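### 4.3 Checking the planner in simulation

Do this before you touch the speed limits. The Folbridge planner reports a confidence score on every path, and I would not lean on it. The score says how sure the planner is of its own map, and the map may be wrong.

1. Load the apartment world and wait for the step counter to pass 500.
2. Open the onboard camera view next to the cost map.
3. Set the goal by the wooden table, past the white partition, and press **Plan only**.

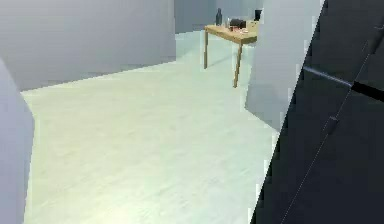

4. Turn on **Self filter** and plan again. If the path changes, the arm was being mapped as an obstacle. Fix the arm model first — widening the filter until the path looks nice just hides the problem.
5. Save the run. A log under 465 KB is missing its depth data, whatever the status light claims.

> **Caution:** "Goal reachable" means a path exists on the map. It does not mean the arm clears the partition along the way. Run the sweep check separately.

### 4.4 Door goals

The door detector is the part I trust least. It was tuned on 1,606 rendered views, and flat, even lighting flatters it. Treat a detection as a guess until the handle is found too.

1. Face the dark door with open floor ahead.
2. Run **Detect** 10 times without moving the base.
3. Compare the handle poses. If they wander, lower the detection weight and start over.
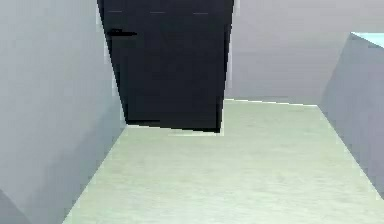
Yayra Kyei objects that repeating the call from one spot proves very little, as the same render gives the same mistake each time. She would move the base a short way between calls and compare the poses in the world frame. Fair point. Do both, and keep the standing test first — if that one fails, the moving one tells you nothing.

**Note:** Leave **Auto-retry** off for this section. It drops failed detections from the log.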